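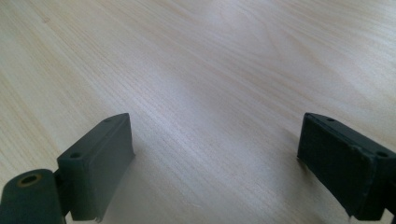

Tanveer Rajput은 식탁이 비면 가장 먼저 손바닥으로 쓸어 본다고 했다. 접시를 치우고 행주질을 마쳐도 손에 무언가 걸리면 아직 저녁 식사가 끝나지 않은 것 같다는 말이었다. 면담 기록에서 이 대목을 처음 읽었을 때 우리는 꽤 흥분했다. 식탁 정리를 다룬 앞선 연구들이 대체로 무엇을 어디로 옮기는가를 물어 왔다면, 이 응답자는 옮길 것이 더 남지 않은 뒤의 상판을 이야기하고 있었기 때문이다!

그림 3. 밝은색 목재 상판. 결을 따라 표면의 밝기가 다르고, 가운데 부근에 빛 반사가 있다.

4.2 상판의 결과 '다 치웠다'는 판단

앞 절(4.1)에서는 물건의 수와 종류가 정리 순서에 미치는 영향을 살폈다. 이 절에서는 정리의 마지막 단계, 곧 사람이 상판을 보고 일을 멈추기로 하는 순간을 다룬다. 참여 가구는 모두 61가구이며, 가구마다 저녁 식사 후의 정리를 여러 차례 기록하여 최종 분석에 2678건을 포함하였다. 기록이 중간에 끊긴 것과 식탁을 작업대로 함께 쓰던 날의 것은 제외하였다. 제외 기준은 부록 B에 적었다.

상판은 참여자의 설명과 연구진의 관찰을 함께 써서 분류하였다. 처음에는 색만으로 나누려 했으나 예비 조사에서 곧 한계가 드러났다. 같은 밝은색 나무라도 결이 촘촘한 쪽과 넓게 물결치는 쪽에서 부스러기가 눈에 띄는 정도가 전혀 다르다는 응답이 되풀이해서 나왔다. 그림 3의 상판이 이 점을 잘 보여 준다. 왼쪽으로는 가늘고 갈색이 도는 줄이 나란히 길게 이어지고, 위쪽으로 가면 결이 넓게 벌어지며 산봉우리 같은 무늬가 된다. 한 장의 상판 안에서 배경이 이만큼 달라지는 것이다. 그래서 본조사에서는 색, 결의 간격, 광택의 세 항목을 따로 기록하였다.

결의 간격에 관한 결과는 우리가 가장 반갑게 여기는 부분이다. 촘촘한 결의 상판을 쓰는 참여자들은 행주를 결 방향으로 길게 밀었고, 넓은 무늬의 상판을 쓰는 참여자들은 원을 그리듯 닦는 경우가 많았다. 누가 가르쳐 준 것도 아닌데 손이 나뭇결을 따라간다는 사실이 무척 흥미롭다. Sollard 지역의 한 참여자는 이사하면서 식탁을 바꾸고 나서 닦는 방식도 달라졌다고 말했다. 본인은 면담에서 질문을 받고서야 그 변화를 알아차렸다고 한다. 물론 한 사람의 회고이므로 그 자체로 인과를 말할 수는 없다. 다만 같은 방향의 이야기가 서로 모르는 가구들에서 나왔다는 점은 적어 둘 만하다.

빛도 중요한 변수였다. 그림 3에서처럼 반사광이 상판에 맺히면 그 부분은 거의 흰색으로 보이고 결의 일부가 묻힌다. 참여자들은 이런 자리를 두고 "깨끗해 보이는 데"라고 불렀는데, 같은 자리를 "믿을 수 없는 데"라고 부른 사람도 있었다. 전자는 그 부분을 건너뛰는 경향이 있었고, 후자는 고개를 낮추거나 식탁 반대편으로 돌아가 다시 확인하였다. 창을 마주 보고 앉는 집에서는 낮은 각도로 상판을 훑어보는 동작이 특히 자주 기록되었다. 허리를 굽히고 한쪽 눈을 찡그린 채 식탁 면을 따라 시선을 보내는 이 자세를 우리는 분석 과정에서 '수평 보기'로 부르기 시작했고, 이후 부호표에도 그대로 올렸다.

손바닥으로 쓸어 보는 동작은 수평 보기와 짝을 이룬다. 눈으로 충분하지 않다고 느낄 때 손이 나서는 셈인데, 순서가 거꾸로인 가구도 있었다. Conceição 구역의 가구들 중에는 손으로 먼저 훑고, 걸리는 자리만 눈으로 확인하는 집이 있었다. 한 참여자는 어두운 부엌에서 오래 살림을 해 온 습관이라고 설명했다. 조명이 바뀐 뒤에도 순서는 바뀌지 않았다. 정리 습관이 예전 집의 조건을 얼마나 오래 간직하는지를 보여 주는, 참으로 아름다운 사례라고 생각한다.

상판의 마감에 관해서는 조심스럽게 말할 수밖에 없다. 참여자 다수가 자기 식탁의 수종이나 마감재를 정확히 알지 못했다. 자작나무라고 답했다가 다음 면담에서 단풍나무로 고친 경우도 있었고, 원목인지 아닌지를 놓고 가족끼리 의견이 갈린 경우도 있었다. 우리는 이를 굳이 판정하지 않았으며 표 5에는 '밝은색 목재 계열'로 묶어 표기하였다. Trolladden 가구들의 면담에서 나온 기름칠 이야기는 분량이 많고 내용도 풍부하여 별도의 글로 다룰 예정이다.

마지막으로 정리가 끝났다는 판단은 상판 전체에 고르게 적용되지 않았다. 참여자들은 대개 자기 자리 앞을 가장 꼼꼼히 살폈고, 식탁 끝과 모서리는 다음 날 아침으로 미루기도 했다. Barnier 지역의 한 가구에서는 이 미뤄진 자리가 아예 가족 사이의 약속이 되어 있었다. 저녁에 치우는 사람은 가운데를, 아침에 먼저 일어난 사람은 가장자리를 맡는다. 이처럼 시간을 두고 나뉘는 정리의 분담은 다음 절에서 요일별 기록과 함께 분석한다.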